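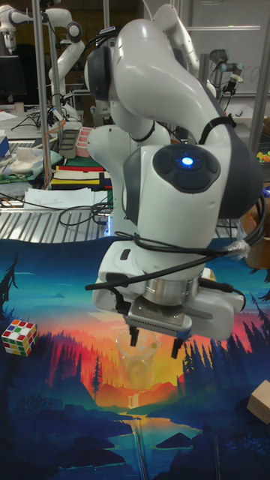

Section 3: Laying Out and Caring for Your Printed Landscape Mat

By Anoma Debnath, with corrections from Barnabás Bognár
January

We use cookies to remember your language and region. Accept all / Manage settings

Welcome to the fun part! By now you've unpacked the tube (Section 1) and checked the contents against the packing slip (Section 2), so what's left is getting your Tilero mat flat, fixed down and ready for use. These steps apply to every design in the Landscape series, including Sunset Lake, which is the one most of you write to us about.

3.1 Before you unroll

1. Clear the work surface completely and wipe it with a dry cloth. Crumbs and grit under the mat show up as little bumps, and over time they will wear through the print.

2. Check what kind of surface you have. The mat will lie happily on a solid top, a slatted one or a metal grating. If your table has slats or open gaps, fit the backing board first (see 3.2). On a solid top, go straight to 3.3.

3. Let the tube stand in the room overnight if it came in from the cold. A chilled mat is stiff and will fight you the whole way.

CAUTION: Do not cut the tape with a knife while the mat is still rolled. The outer turn is the printed side on some batches. Peel the tape back from the corner tab.

3.2 Fitting the backing board (slatted and grated tables)

1. Place the board on the table with the rough side down, running across the slats.

2. Push the rubber feet into the holes at the corners until they click.

3. Press the middle of the board with your palm. It should not rock. If it does, turn it end for end and try again before reaching for shims.

NOTE: You can use the mat on a grated table without a board, and plenty of people do. Small objects will sit fine. Light, narrow things such as plastic cups are fussier and may lean where the mat dips into a gap.

3.3 Unrolling

1. Find the edge marked TOP on the back. On Sunset Lake this is the teal and blue sky edge, and the dark navy shoreline is the bottom.

2. Line up the bottom edge with the front of your table and hold it there. Unroll away from you, slowly, smoothing with the flat of your hand as you go.

3. Put something with a bit of weight on each corner. A book is perfect. Leave it for 8 hours, or longer if the corners still lift.

4. For stubborn curl, roll the mat the opposite way, hold for a minute and lay it out again. Never iron it! Subira Magesa in our returns department has a drawer of mats that met an iron, and the trees do not survive.

5. Once it is flat, fix it with the Orkix corner tabs supplied. Peel, press, and count to 5 before letting go.

3.4 Choosing objects for the mat

This is where the mat really comes to life. A busy picture underneath changes how everything on top of it looks, and it's great fun to try things out.

Clear objects. A transparent cup almost borrows the color of whatever is behind it. Set one against the orange part of the sky and you may find only a thin outline to go by. It's a lovely effect, and a hard one if you're trying to spot the cup in a hurry. For easier viewing, move it onto the navy area or put a strip of colored tape around the rim.

Bright objects. A scrambled Rubik's cube holds its own anywhere. The white and yellow squares stand out best over the dark trees, while the orange squares can get a little lost in the sunset.

Plain wooden blocks. Light tan wood on dark blue is the clearest pairing we know, and a good place to start if the mat is new to you.

NOTE: Wooden blocks with unsanded edges will scuff the print when dragged. Lift them, or run a bit of fine sandpaper along the edges first.

3.5 Suggested first layout

1. Put one block near the right-hand edge, over the dark blue.

2. Add the cube on the left. Tilt it so that you see two faces at once – it reads as a cube much more quickly that way.

3. Stand a clear cup in the sunset band, open end up.

4. Step back and look from where you'll normally sit or stand. Then look again from the side. Glare from a ceiling light can wipe out the waterfall and half the lake, and a quarter turn of the table often cures it.

5. When you like what you have, mark the positions with the removable dots on sheet B.

3.6 Cleaning

1. Take everything off the mat.

2. Wipe with a soft, damp cloth, working from the sky down.

3. Dry at once with a second cloth. Water left under the edges loosens the tabs.

CAUTION: No alcohol, acetone or window spray. The Siregar print layer is rated for 2000 wipes with plain water. With solvent it can go in one.

3.7 If something isn't right

Corners keep lifting: replace the tabs and clean the table under them.

A wave across the middle: the mat is fixed too tightly. Release both tabs on one side, smooth outward and refix.

Colors look dull: check for the clear shipping film. Daithí Dunne used his for most of a winter before he found it.

Spare tabs and dots are sold in packs of 3 under the Dastton label. Storage and re-rolling are covered in Section 4.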